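Boards > Robots at Home > Can it do the dishes yet?
Print | E-mail

trivton_tim
Two years of demos and I'm still the one unloading the dishwasher. Troltik wants $300 a month for an arm that "assists". My kids assist too. 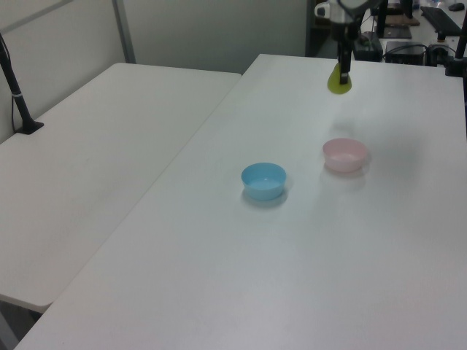
zaki98
Sorting is the bit I'd pay for. Lunch boxes, odd lids, the drawer of shame. An arm holding one yellow-green thingummy over a white table with two plastic bowls is a fair way from my kitchen — where's the dried Weet-Bix?

Yee-man Kong
Disagree. Grip's the hard part, and that piece is rounded. Wash-up comes later.

trivton_tim
Later than February?

zaki98
Mate, later than the mortgage.

Yee-man Kong
You both said that about robot vacs.

trivton_tim
Mine's under the couch. Has been since brekkie.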